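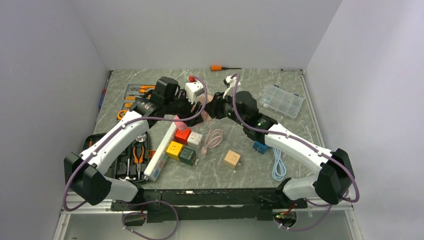

How many things can you plug into one power strip?

Fewer than the number of holes in it, in many cases. A power strip takes the electricity from one wall outlet and shares it out. It doesn't make any more.

People like to say that six holes means six gadgets. I don't buy it. Holes are just holes. What matters is how hungry each gadget is, and we measure that in watts. Suppose a small lamp uses 9 watts and a fan heater uses 700. You could run a lot of lamps before you caught up with that one heater -- and plenty of heaters use far more than 700.

Are the cube-shaped adapters any better? They look neat, and some boxes make them sound very clever. But a cube shares power the same way a long strip does. Plugging a cube into a strip, or a strip into another strip, gives you more holes and not one extra watt. All of it still has to come through that first cord, which can overheat. So don't do it, even if a grown-up you know does. 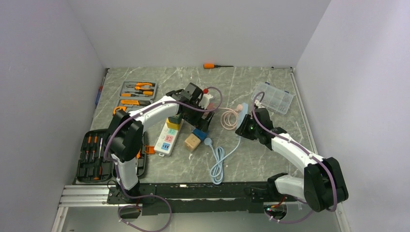 Then there is color. My neighbor Jamshid Zarei is sure that colored cords are safer than white ones. Are they? The color tells you nothing about how much power a cord can carry. Look for the small print on the label, or ask an adult to read it with you. Color does help you tell which cord is which when they are in a heap.

What about winding cords into coils? That's fine for a cord that's put away. A cord that's working hard should be stretched out, so heat can escape. And if a plug ever feels hot, don't touch it again -- go and tell an adult.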